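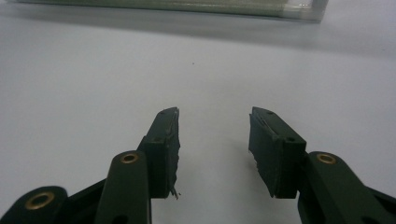
Cleto: the questions I get most

What is Cleto?
It's my side of the grasping work we do at Sikdale. A person picks things up with a hand-held gripper that has a camera on it, we record what the camera sees, and a policy learns from those recordings. Then an arm tries the same pickups on its own. That's the whole idea!

How much data did you use?
2,189 demonstrations for the main set, plus 566 we kept back for testing. I'd love more (who wouldn't?), but my wrists had opinions.

Why hand-held and not teleoperation?
Speed, mostly. On a good day one person can record roughly 300 pickups, and you can carry the tool to somebody's kitchen in a tote bag. With our old teleop rig I was happy to get 42.

Does the policy handle shiny or see-through things?
Shiny plastic, mostly yes. Clear plastic and glass, not so well. The policy only gets color images, no depth, so it has to find an edge from a highlight or a shadow, and sometimes it picks the wrong one.

What makes an object hard, apart from being shiny?
Size is the big one. When an object is wider than the jaws can open, the policy has to pick a part to hold, a rim or a lip or something that sticks out, and people don't all choose the same part. Take the big yellow piece with the duck head on it: the broad curved wall gives you very little to aim for, while the head is small and raised and has that orange-red patch and a black eye, so it's easy to find in the image. Easy to find isn't the same as good to hold, though, and I label those two separately now.

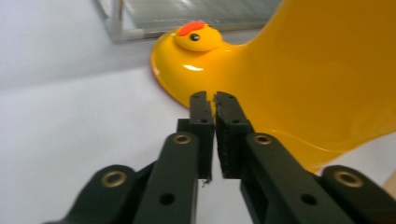 Fingertip wear is something I get asked about a lot, usually by people building their own. Our pads get rough along the inner edges and I don't swap them at the first nick. You can see it where the two narrow tips come close together, with just a sliver of yellow showing between them. I keep those recordings in the training set, and the policy copes fine with a bit of raggedness.

Can I get the data?
The Dendville split is up now. The Ateş split needs another pass over the labels, and I'm hoping for January.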